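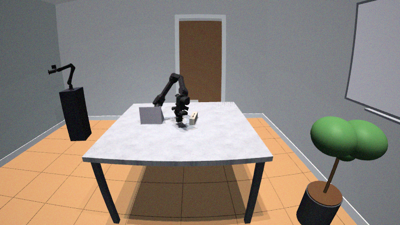 Programme administrators at two hospitals asked, after the last release, whether a rotation block can be moved once residents have been assigned to it. It can, up to the point at which the block is locked. The steps are in 4.2.

4.1 Creating a rotation block

1. Sign in to Verivach with a Programme Administrator account.
2. Open Schedules > Blocks and select New.
3. Enter the block code. Codes have 3 letters followed by the site number, for example HBT105 for the Hiebert teaching site.
4. Set the start and end dates. Blocks may not overlap for the same training year.
5. Choose the supervising department and select Save.

Note: A block saved without a department is held as a draft and is not visible to residents.

4.2 Moving a block

1. Open the block and check that its status reads Open or Assigned.
2. Select Edit dates and enter the new start date. The end date moves with it.
3. Review the conflict list. Any resident already placed elsewhere on those dates appears in red.
4. Clear each conflict, then select Confirm.

CAUTION: Confirming a move cancels all approved leave that falls inside the new dates. Export the leave report first (Reports > Leave > Export).

4.3 Duty hour limits

The limit for each block is taken from the site profile. To change it for one block only, tick Override and enter the new figure. Overrides need approval from a second administrator.

Error 329 means that the site profile has no limit set. Error 94 means that the override is higher than the site allows.

Note: Sites moved across from Tistine before Oct 20, 2019 keep their old limits until the profile is opened and saved again. Nosska sites are not affected.

4.4 Locking

Blocks lock at midnight on the start date. The November blocks follow the same rule. A locked block can be viewed and printed but not edited. For corrections after locking, see section 7.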